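3.2 Tarea bimanual de tostado

La segunda tarea de evaluación consiste en tomar una rebanada de pan de un plato e introducirla en una de las ranuras de una tostadora. La elegimos porque combina dos dificultades que en las tareas anteriores aparecían por separado: el agarre de un objeto blando, cuya forma cambia con la presión de los dedos, y una inserción con poca holgura. El pan se toma con el brazo izquierdo, mientras que el derecho queda disponible en el lado de la tostadora.

Para entrenar la política se recogieron 27 demostraciones por teleoperación con la interfaz Stemstead. En cada una de ellas se cambió la orientación de la rebanada sobre el plato, y en 6 se permitió que el pan sobresaliera del borde. Este último caso resultó importante: sin él, la política tendía a cerrar la pinza sobre el borde del plato y lo arrastraba junto con el pan.

Las observaciones provienen de una cámara fija, que cubre toda la mesa, y de cámaras montadas en las muñecas. La vista fija permite estimar la posición relativa del plato y la tostadora – información que la cámara de muñeca pierde cuando se acerca al objeto – y la vista cercana aporta los detalles del contorno que son necesarios para colocar los dedos. Ambas imágenes se codifican con la red Bavden, con pesos compartidos, y se concatenan con el estado articular. 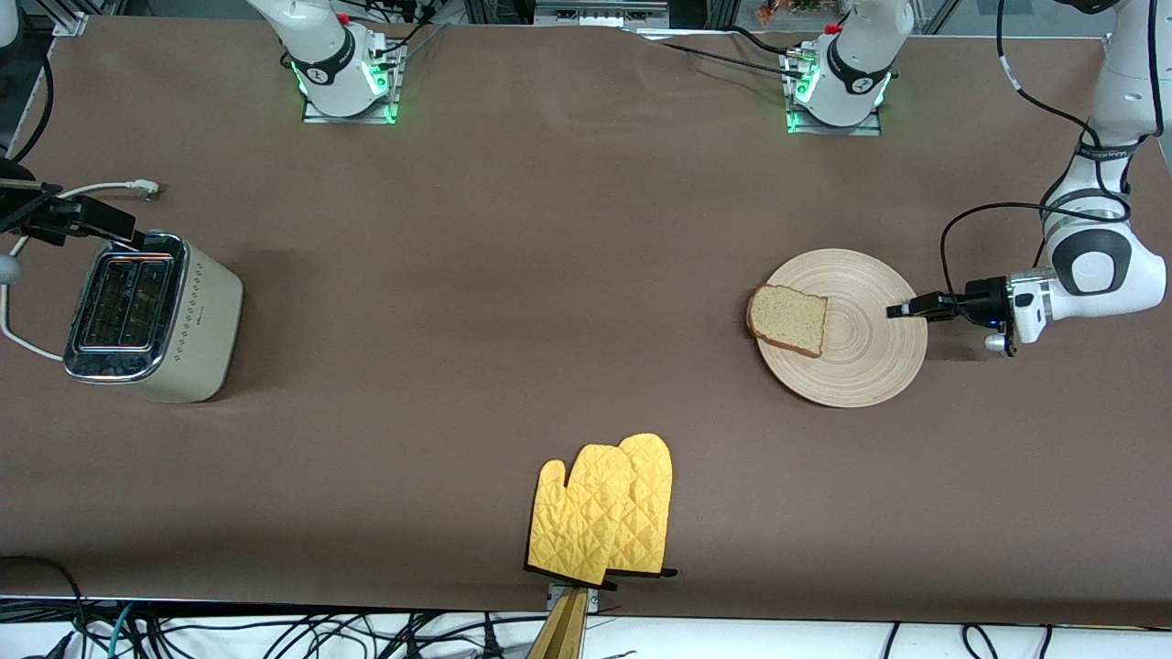
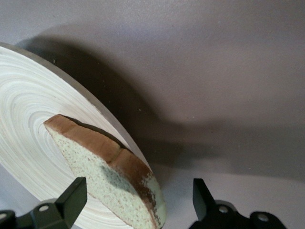
Figura 2. Tarea de tostado. Arriba: vista de la cámara fija. Abajo: vista de una cámara de muñeca, con la rebanada entre los dedos abiertos de la pinza.

Como referencia se utilizó la misma política sin la entrada de muñeca. Esta variante se aproxima al plato de manera correcta, pero con frecuencia cierra los dedos demasiado pronto y solo sujeta la corteza. Un ensayo se considera exitoso si la rebanada entra en la ranura sin ayuda del operador y en un máximo de dos intentos de agarre. Los ensayos en los que el pan se rompe se cuentan como fallos, aunque una parte haya llegado a la tostadora.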